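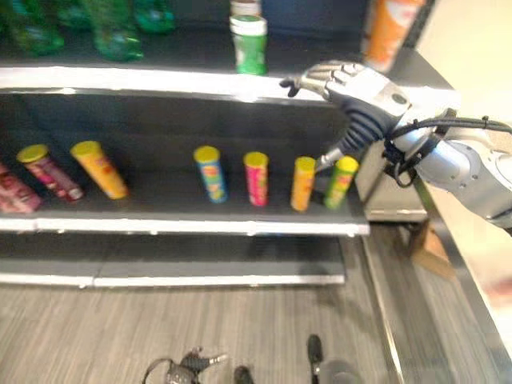 Kiri Prendergast had promised her grandmother's piano to the hall at Gernthorpe, and by four in the afternoon in the wettest February she could remember, it had got as far as the shop. Rhys Waaka had reversed the trailer under the awning and gone off to ring his cousin for a better tarp, and Kiri, who had been up since five wrapping the legs in blankets, went in to get dry and find something to eat. She stood a good while in front of the shelves, the way you do when you're tired, looking at the green bottles along the top and the row of snack cans underneath, and thinking about her grandmother, who had never in her life let anyone eat near the keys.

"You're not taking her over the ford in this," said Tayla from the counter. Tayla Katene called all large objects her, and most small ones.

"The dance is tonight," said Kiri. "Gaétan's learned 20 waltzes."

"Then he can hum them."

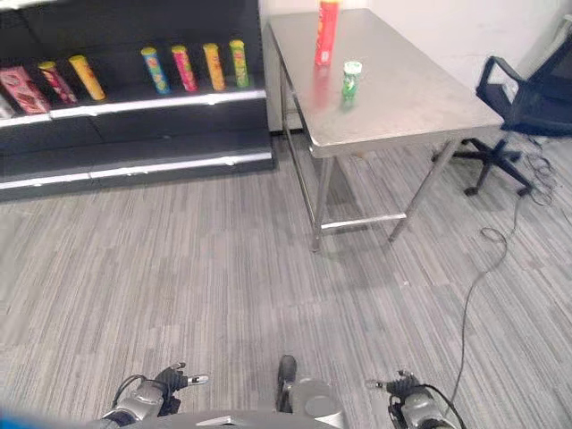

But it was hard to picture Gaétan Simard humming. He had come out from Quebec to pick fruit one summer, had married a Gernthorpe girl and stayed on after he lost her, and for all those years he had played for dances on whatever the hall could offer him, which lately was an accordion with a wheeze. He had asked after the piano only once, at the funeral, very politely – was it true that it still held its tune? – and Kiri had said yes before she had thought about the road at all.

Rhys came back dripping. The ford was shut, he said, and his cousin had no tarp, but Lindsay Rewi had the wool shed open down the road and people were already turning up there with plates.

So that was where she went, in the end, down a wooden ramp meant for sheep, with six people hanging on to her and Tayla shouting directions. Gaétan had walked over the footbridge in his good shoes. He lifted the lid, wiped his hands carefully on his trousers, and tried one low note, and then the one beside it.

"A little flat," he said, and sat down, and asked Kiri what her grandmother had liked.

© Kiri and the Ford, all rights reserved | Contact the author | Back to top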